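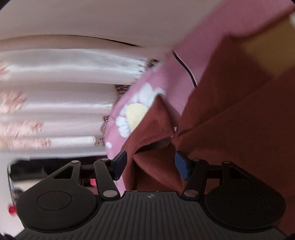

Why do some clothes shrink in the wash?

Mostly because heat, water and tumbling let the fibers go back to the shape they wanted to be in all along. Wool has an extra trick, and it is a mean one.

To make yarn, a factory pulls and twists fibers until they lie in long, neat lines. The fibers put up with this. They stay stretched while the cloth is knitted, sewn, shipped to a store and hung on a rack. Then you wash it in hot water, and they relax. A relaxed fiber is a shorter fiber, and a lot of shorter fibers make a shorter shirt.

What is wool's trick?

Wool is hair. A sheep's hair, but still hair. If you put one strand under a strong microscope, you would see tiny scales along it, like shingles on a roof. In warm, soapy water the scales lift a little. When the washer sloshes everything back and forth, the scales on one hair catch on the scales of the next, and they do not let go. The hairs creep closer together and the cloth gets thick, stiff and small. This is called felting. People do it on purpose to make hats and slippers. People also do it by accident, to things they liked.
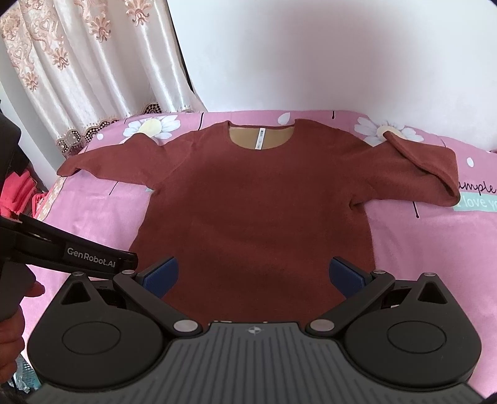

A knit sweater laid flat, with its care label at the neck.

What does the label know?

Quite a lot, for something that itches. The little tub means washing, and dots inside it tell you how warm the water can be. More dots, more heat. A tub with a hand in it means wash by hand. A tub with a big X means do not wash at all, so try not to spill soup.

Can you unshrink a sweater?

Sometimes, a bit. Cotton can often be stretched gently while it is damp. Felted wool is stuck that way.

The Dundstead Wool Museum has a case of shrunken sweaters sent in by the public. There are 385 of them. The smallest came from Romley and would fit a teapot.

Try it yourself

Ask a grown-up for 2 squares of old wool cloth that really is wanted by no one. Wash one in cool water and one in hot, soapy water, rubbing hard. Dry them flat – then measure both.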